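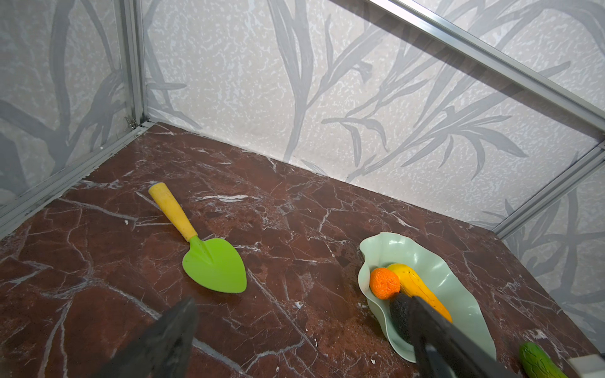 A trowel, a bowl of make-believe produce and a pair of gripper fingers at the Mellik workshop in Brundolcombe.

October 1, 2018 – If you have ever tried to teach a small child to put the groceries away, you will have some idea of what the people at Mellik have been doing with their days since May. The Brundolcombe workshop is building up a big collection of examples for a learning system, one that is meant to pick up everyday objects and set them down again where they belong, and this week the collection reached 976 finished recordings.

Each recording is short and, to a visitor, rather restful to watch. A person guides the arm through one small job from beginning to end, the movements and the camera pictures are saved together, and then the objects get shuffled and the whole thing starts over. Toy fruit and vegetables have been the mainstay so far, with a bowl that has a lovely wavy rim like a flower, and lately the garden tools have joined in too – a little trowel with a yellow handle and a bright green blade among them.

The surfaces get changed as well. There are 23 backdrops and tabletops in the set, veined marble and leafy wall panels included, and the team is very fond of some of them (and a bit tired of others, we were told, though they were too polite to say which). The hope is that a system that has met the same pretend avocado on plenty of different tables will pay attention to the avocado and leave the pattern behind it alone.

Not every try makes it into the count. Another 153 recordings have been put in a separate folder, mostly ones where something was dropped or the person guiding the arm changed their mind halfway. Those are being kept, with a note on each, and the team at Pereyra that handles the training would like to see whether the fumbles can be put to good use later on.

Pereyra has already run a first round of training on the earlier recordings, under the project name Mekent, and a second is planned once the trowel jobs are complete. There are 31 of those still to be written up and labeled, and anyone who has spent an afternoon typing labels will know that it is slower going than the recording itself.

Mellik is also looking for a few more people to guide the arm on weekday mornings. No experience is needed, training takes one morning, and there is tea. Ask at the workshop's front desk for a sign-up sheet.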